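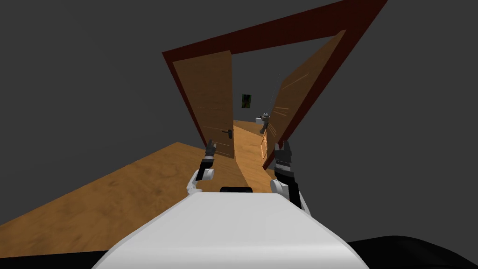
Painting the door frames a different colour from the doors: yes or no?
Posted in Paint & Finishes by wattlebird_k, April, 8:40 pm

Hello all, we're finally up to the hallway in our old place at Trarnalbridge and I can't stop going back and forth on colour. My nan had cream on everything and I grew up thinking that was the law! But I've fallen hard for a dark maroon frame in a plain grey wall, with the doors left orange-brown so the grain shows, and a small dark lever handle. My other half says it'll look like a pub.

2,674 views

gumboot_gal wrote:
Your other half is right, sorry love. We did ours burgundy in Rirville and I was over it by winter. It took three coats of undercoat to hide.

old_plane_iron wrote:
Have to disagree with gumboot. Dark trim is lovely if the wall stays quiet. Go over the frames with 100 grit, then 200, and don't skip the wipe down in between. I did the same with a table, brown on top and a darker red edge, and I'm still fond of it years on.

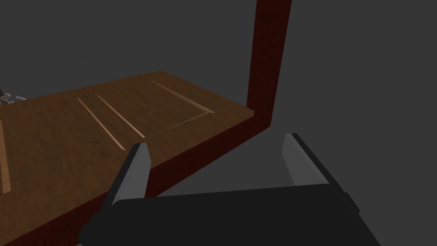 Brown grain on top, reddish-brown along the edge.

gumboot_gal wrote:
Well, a table's a table. You don't walk through it forty times a day with the washing.

wattlebird_k wrote:
Ha, fair enough! I might do the laundry door first and live with it for a bit. Does anyone know if Akyol in Iken still mixes sample pots?

12 replies | Share (40)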